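Prondanmont lantern festival: worth two nights or just the one?

Travel Board > Regional Festivals > Prondanmont and the coast

Started by slowferry

We're planning our summer around the lantern weekend in Prondanmont and I can't get a straight answer out of anyone. The town website says the festival is "an evening of light and fellowship." My cousin went last year and says it's an entire weekend. The ferry company seems to think it's a rumor.

What I want to know is whether to book one night or two, whether the harbor end is better than the hill end, and whether a person who doesn't like crowds will have a bad time. The person is me.

We'd be coming over from Plinholm on the morning boat. No car.

hill_end_hal

Two nights. The procession on the first evening is the famous one, but the second evening is when the boats go out, and that's the part you'll remember when you're old. The first evening is mostly the backs of heads.

Hill end if you want to sleep. The harbor bars stop serving at midnight and the customers stop singing at three.

Wondimu Mekonnen

I'll disagree with Hal, as is our custom. One night is fine if it's the right night. The boats are lovely for ten minutes and then you're standing on a cold wall watching small lights go away from you. The procession has the drums, the paper fish, the kids falling asleep on people's shoulders, and the bean stew at the top of the steps. I'd skip the boats before I'd skip the stew.

Also the hill end has 154 steps. They're charming on the way down.

slowferry

Is there another way up that isn't the steps?

Wondimu Mekonnen

There's a road. It's longer and has goats on it.

hill_end_hal

The goats are fine. The boats are not "ten minutes," Wondimu, you left to find a restroom and missed the second half, we have been over this.

marigold_bus

We did both nights a couple of years back with my mother, who is not a steps person, and took the road up with no trouble. She liked the boats best. I liked the market in the church square, where we bought far too many dried figs and a hat.

One warning about food. Everything closes for the procession itself, including places that swear they won't. Eat early or you'll be eating figs.

Riaan Adams

Some practical stuff for slowferry, as I've made every possible mistake here.

The morning boat from Plinholm gets in well before any guesthouse will let you have your room. Leave your bags at the bakery next to the landing, which charges a coin or two and will give you a look. The look is free.

Cash. The stalls take it and little else. The machine by the landing runs dry by mid-afternoon and the next one is up the steps.

Book the return boat when you book the outward one. People get the romantic part sorted and then spend the last morning in a line with everybody else who got the romantic part sorted.

Lanterns are sold all along the harbor, but the ones from the Đặng family's stall by the old fish scales are the only ones I've had survive a breeze. They glue the seams twice. Go before lunch.

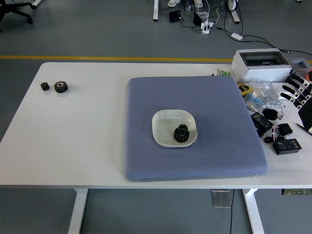 Khang Trình thinks that's out of date on the lanterns. The stall moved up to the church square, and the ones by the fish scales now are the flat-pack kind that lean. Still fine for kids, who like them on fire anyway.

Riaan Adams

Moved when? I bought one there last summer. Or the summer before. All right, possibly the summer before.

marigold_bus

Church square, yes, left of the door as you face it. I remember because of the hat.

slowferry

Thank you all. So far I have: two nights, or one night, up the steps, or not up the steps, and a lantern from somewhere. Can anyone speak to the crowd question? I'm okay outdoors, I just don't like being unable to leave.

Thịnh Châu

I'm like you and I've been four times, so take heart. The trick is not to stand on the harbor street. Everyone is funneled there and once the drums start you're staying put until they finish. Stand on the chapel terrace instead, where the procession passes right under you, you can see it come the whole length of the bay, and there's a gate behind you for when you've had enough. People come up late, when the street is full, so get there while it's still light and bring something to sit on.

Second night is easier. The crowd is spread all along the wall and half of them are tired.

hill_end_hal

Don't tell everyone about the terrace.

Thịnh Châu

Hal, there are nine people reading this board and you're two of them.

pinsandneedles

Contrary opinion from someone who lives an hour inland: go to the Grallex one instead. Same saints, same drums, smaller town, and the lanterns go up the river valley where there's no wind. You'd get a room for half the price and the stew is made by somebody who wants you to enjoy it. Prondanmont has become a bit of a show. I counted more tripods than lanterns last time.

Wondimu Mekonnen

I will hear no word against the stew.

marigold_bus

Grallex is sweet but there's no boat and the bus is a leap of faith. With no car I wouldn't. You can do it as a day trip from Prondanmont if the bus feels like it.

pinsandneedles

The bus is fine. It comes when it comes. You people are spoiled by ferries.

Sang Quách

Putting the notice in here as it has been asked for in three different threads. Posted at the landing and copied out by me, so any spelling is mine.

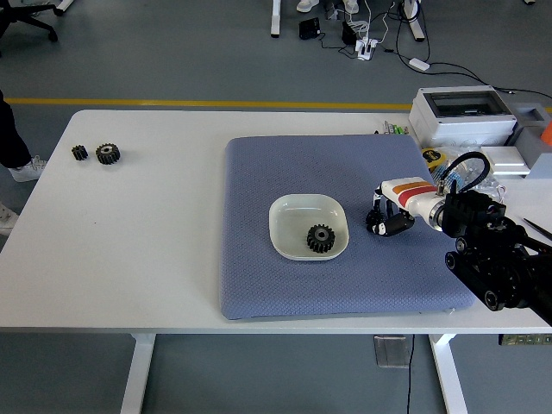
Prondanmont Town Hall | Department of Festivals and Public Events

Notice to visitors, 25 June 2023

The lantern procession and the blessing of the boats will be held in July over two evenings. The procession leaves the fish scales at dusk and ends at the church. The boats leave the inner harbor on the second evening at dusk, weather permitting. If the wind is judged too strong, the boats will be blessed where they are.

Places on the spectator boat are limited to 374 and are sold at the landing office only. Tickets cannot be held by telephone.

The harbor street will be closed to vehicles on both evenings. Visitors are asked not to climb on the fish scales. Sky lanterns are not permitted anywhere in the town.

The steps will be lit. The road will not.

slowferry

There's a spectator boat?

hill_end_hal

There is, and it's the best and worst idea in town. Best because you're out there among the lanterns. Worst because you can't get off, which I gather is your whole thing.

Thịnh Châu

Hal's right for once. Terrace for you. And take a flashlight if you're going up by the road, the notice isn't kidding about it.

Riaan Adams

"Blessed where they are" happened the year I brought my in-laws. The priest stood on the wall and threw the water into the wind. We were all blessed, fairly thoroughly.

Wondimu Mekonnen

So that's one vote for boats that may not even leave, against a stew that is always there.

slowferry

Okay. Two nights booked at the hill end, return boat booked too (thank you Riaan). Terrace the first evening, wall the second, goats as required. My husband wants the spectator boat, so he can go and wave.

Last question: what time do people eat, if everything shuts?

marigold_bus

Five. It feels ridiculous and you'll be glad of it. The place with the green shutters behind the bakery does grilled sardines and doesn't rush you. Get the figs anyway.

hill_end_hal

Green shutters is blue now.

marigold_bus

It is not.

Khang Trình

It's blue on the side facing the street and green in the yard. They ran out of paint.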